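**Plondow Grasp Check Kit – for teams who need their pick cells written up properly**

If you've ever sat through a safety review with a folder of half-finished grip notes on your lap, you'll know why we put this kit together. Plondow is a set of procedures, record sheets and simulation scenes for two-finger grippers handling cartons, small tubs and other light packaged goods. It's sold by Farkach to food packers, labs, colleges and anybody else who has to show how a robot was checked before it was let near the line.

We've been at this a while now, and the kit has grown up with our customers. Wanda Michalski wrote the first set of sheets for a single packing site, and they were (she'd be the first to say so) much too long. The current edition is friendlier. Each sheet fits on one side of A4, the wording is plain, and there's room at the bottom for the sort of scribbled note that often ends up being the most useful thing on the page.

## What's in the kit

- 24 record sheets, supplied as printed pads and as editable files
- A grip practice guide covering approach, closing, hold, carry and release
- 142 simulation scenes for rehearsing grasps before any hardware is switched on
- A change log template, so a new fingertip or a revised carton doesn't slip in unrecorded
- One year of updates and email help from our Galanis support desk

The printed pads are ring-bound and will lie flat on a bench. We tried glued pads for a while and went back to rings after a good deal of grumbling from the people using them!

## How the practice guide works

The guide takes the view that a grasp should be described well enough for a colleague on the next shift to repeat it. That means writing down which faces the fingers bear on, which way up the item is, what the gripper is set to and what the operator is allowed to alter. None of this is glamorous, but it makes an enormous difference when you're trying to work out why Tuesday's settings don't suit the new packaging.

Cartons get the longest chapter. They come in looking simple and then cause all sorts of bother, with soft side panels, glued ends that vary between batches and printing that a vision system may need to read. Our house rule is that the sheet names the pair of faces being gripped and records anything printed that must stay readable during the carry, and that both are agreed before the force limit is set.

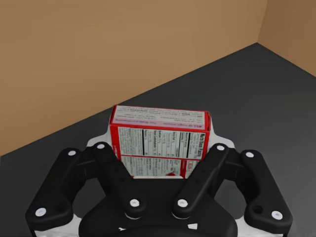 Force comes next, and we ask for two figures: the setting you intend to run and the ceiling nobody on shift may go past. Start low and step up slowly, with the same item in the same orientation each time, and write down each step even if it seems a bit fussy. Eliseo Cervantes, who edits the guide, likes to see the failed settings kept on the sheet as well as the good one, and after a few years of arguing with him I've come round to his way of thinking.

Simulation results go on their own coloured sheet. A rehearsed grasp is a fine way of sorting out reach, finger clearance and approach angle, but it doesn't stand in for a test on the real cell, and the sign-off page won't let you treat it as one. There's a separate line for each, with a separate name beside it.

## What it doesn't cover

Plondow is a good-practice kit. It isn't a certificate, and it doesn't replace your own risk assessment or the machinery and workplace safety rules that apply where you are. Guarding, emergency stops and safe distances need to be dealt with by a competent person who knows your site. The sheets have a spot to reference that paperwork so everything can be found in one place.

## Setup and training

Most teams get going on their own in an afternoon. If you'd like company, Chae-won Kang runs a remote session that walks your group through a full sheet using one of your own products – do have a sample carton handy. The scenes load in the Jutoreck viewer, included with the kit.

## Pricing

- Single-site kit: $400
- Education kit: $270
- Extra printed pads: priced on request

To order, or just to talk over whether it suits your cell, write to Miyuki Honda at the Farkach sales desk. Tell her what you're picking up and what gripper you've got, and she'll send a sample sheet with your quote.

Page updated 2025-09-22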